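Course handouts / Standby Power / Unit 4

Unit 4: Float, boost and everything in between

Jan 26, 2024

Hi all – these are my notes from the session on charging starter batteries for standby sets. Bring them to the lab with your meter log.
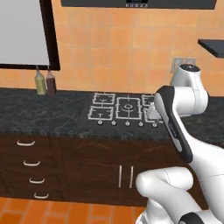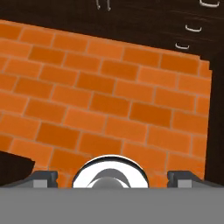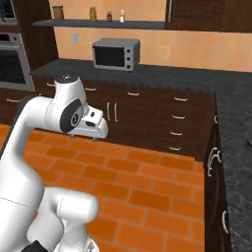

A standby generator spends nearly all of its life doing nothing, and the battery has to be ready the whole time. So the charger's main job is float: holding the battery full with a small trickle of current that makes up for self-discharge and whatever the control panel draws. I always start with where the battery lives, and people find that odd until they've chased a fault for a week. Think of a kitchen with a granite counter and a gas cooktop set into it, like the one in the first picture. The air right over a lit burner is a lot hotter than the air by the floor, and an engine room has the same kind of layers. If your temperature probe is up near the ceiling and the battery is down on the tray, the charger corrects for the wrong number! Probe on the battery case, please, every time.

Boost comes next. After a failed start or two the battery is well down, and float alone would take ages to bring it back. The charger raises the voltage, holds it until the current tapers, then drops back to float. The Rolia unit on our bench does this by itself, but the older Hadgu has a manual switch (guess how many of those get left on). Leave a battery in boost too long and it gasses and loses water.

Sizing, quickly. Our sample job is the Boten pump station, with an 80 Ah battery and a panel that draws very little. The spec asks for a full recharge overnight, so work out the charger current from that, add the panel load, and then pick the next size up. Show your steps, even the boring ones.

For the lab, we're in the Ollside building, room 32. Do these in order:

- Check the polarity before you connect anything.
- Record the resting voltage.
- Run boost and note the current every few minutes.
- Note the voltage when it drops back to float.

Write-ups go in the tray outside room 785. If your readings look strange, leave them in and tell me what you think happened – I'd much prefer that to a perfect curve copied from the manual.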